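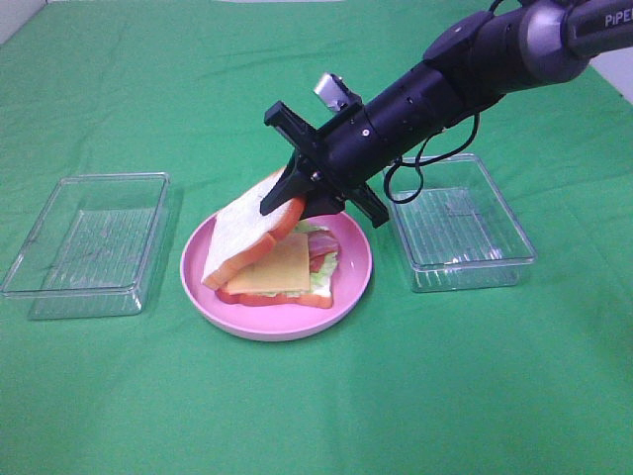 Lifting the top slice at the sandwich table, a clear container on either side of the plate.

Bench practice, second edition

Well, it has finally happened, and thank you for being so patient with us! The second edition of the Zeteo bench practice sheet went up on the shared drive on 12 February 2021, and a paper copy should be hanging at every table in Lultley by the time you read this. The first edition had grown to the point where people were scrolling past most of it (we watched ourselves do it), so the new one is a good deal shorter and has been put in the order in which you meet things when you sit down to work.

Most of it will be familiar. The arm still starts from its rest pose. The stop button stays within reach of the person at the table, which means the person seated there and does not mean a kind colleague across the room with long arms. Speed is capped at 30 percent whenever someone is setting out pieces, and it may go up to 80 once hands are clear and whoever is running the table has said "clear" out loud. Please do say it out loud, even when you're alone. It feels silly for a day or two and then you stop noticing. Full speed, 100 percent, is not used at the food tables at all, and the sheet now says so in plain words, where the old one left it to be guessed at from a table on the back page.

The part that took the longest, and that brought in the most mail from all of you, is the section on what counts as a finished placement. Gimen had one reading, the Eyvindsson tables had another, and both were perfectly sensible until you tried to put the two sets of logs side by side. What we've settled on is that a piece is "in" when its weight is carried by the container, whether it lies flat or leans. So the pale yellow slice standing up on its edge in the corner, with its point well above the rim, is in. The pink strip bent over the left side gave us more trouble, but one end of it lies along the bottom at the front, and under the new wording that is in as well, with the note "over rim" added to the log. If you'd like pieces to lie flat for a particular task, that's fine, just write it in the task line before you start and not afterward.

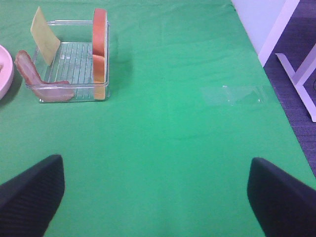 Notes are the other big change, and I'll admit this is my own hobbyhorse, so bear with me. We have always asked for a note when something odd happens, and what we got was a lot of "ok" and a few "weird." The new sheet gives you a short list of words to pick from: leaning, over rim, stacked, touching wall, dropped. You can use more than one. The two round reddish pieces standing one behind the other along the right wall would go in as "touching wall" and nothing more, and anybody reading that in May will know what you meant without writing to ask you. If none of the words fit, write a sentence of your own, and if the same sentence keeps coming up, send it in and we'll think about making it a word.

A few smaller items, in no special order. The cloth gets smoothed before each session and then left alone until the end of it. Tugging it straight halfway through moves everything on it, and then the first half of your session and the second half don't agree. Tape on the cloth is allowed as long as it lies down and the arm has no business going there. Containers go back to their starting places between runs, and the left one and the right one do not trade sides, however alike they look (they do look alike, we know). Chairs stay behind the line on the floor while the arm is moving, and so do coffee cups, which really ought not to need a rule of their own but have one now.

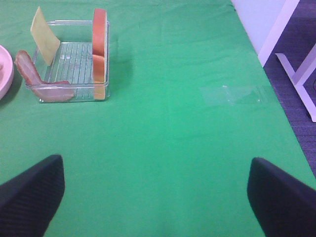

Resets deserve a word too. The sheet allows 3 resets in a row on the same piece. After that, please stop, log the piece as skipped, and go on to the next one. I know how tempting it is to give it one more go when you can feel that the grip was nearly right! But long strings of resets make the logs very hard to read, and they tire people out, and tired people are the ones who reach across the table before the arm has settled. Which brings me to the last rule on the page, and the oldest: while the fingers are open over the table and the arm is live, hands stay off the cloth. Pause first, wait for the light, then reach.

If you spot a mistake in the sheet, or a rule that can't be followed at your particular table, the comments are open at the bottom of the file and we read all of them. Around 30 have come in already -- mostly about the word "leaning," which evidently means different things to different people. The paper copies are printed on one side only so you can scribble on the back. The old laminated ones can go in the tray by the Gimen supply shelf.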